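18 Dec 2018

Kosurow, tile and sprite work

Picked up where I left off in November. The cave set is on the new palette now, 16 colors for the background layer and another 16 for characters, so 32 in total with nothing shared between them. I had been letting the two layers borrow each other's browns and the player kept getting lost against the rock. Ran the old build and the new build side by side on the small monitor. New one reads better at every zoom level except the map screen, where the door markers are now too dim. Left that alone for today.

Export through Zimport still shifts the last column of any sheet with an odd width. Padding the sheet by one pixel gets past it. I put a note in the build folder. Please don't "fix" the padded sheets by cropping them.

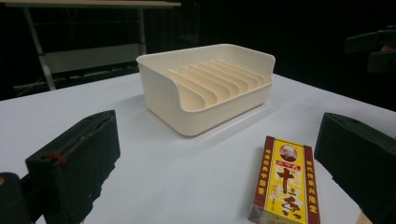
Shading on the ridge tiles took most of the afternoon. The old ones had a hard black line under every ledge and it made the whole room look like a stack of shelves. I wanted something softer, the way the cream plastic tray on the white table does it: slanted dividers, pale peach where they catch the light, and the floor between them only a little darker. The shadow it throws on the table is gray and soft too. So the ledge ramp is now four steps, lightest on the top edge, and the black is gone apart from the pit tiles. Tried a five-step ramp first. Too smooth, it stopped looking like pixel art and started looking like a blurry photo.

Walk cycle for the heron: still 15 frames. Cut it to 12, hated it, put it back. The neck needs the extra frames or it snaps. Head bob is offset two frames behind the feet and that should stay as it is in the run cycle when somebody gets to it.

Kouris level (the flooded one) has the reflection layer turned off until the memory problem is sorted out. With reflections on, the sprite count goes past 3000 when the reeds are on screen and the frame rate drops badly on the old laptop. Culling the reeds below the waterline should help. Not started.
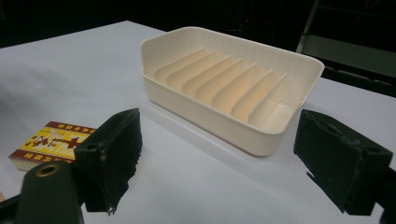 Other option for the reeds is to bake them into the background in groups and only animate the front row. Would look stiffer. Worth one test before we rule it out.

Naltix sent back the controller build. Their list:
jump buffer feels long
pause menu forgets the volume setting
no rumble on landing
Volume is fixed. Jump buffer I want to try for a while longer before touching it. Rumble can wait.

To do next:
door markers on map screen
reed culling, then reflections back on
redo moss corners, the inside ones don't tile
back up the palette file somewhere other than my desktop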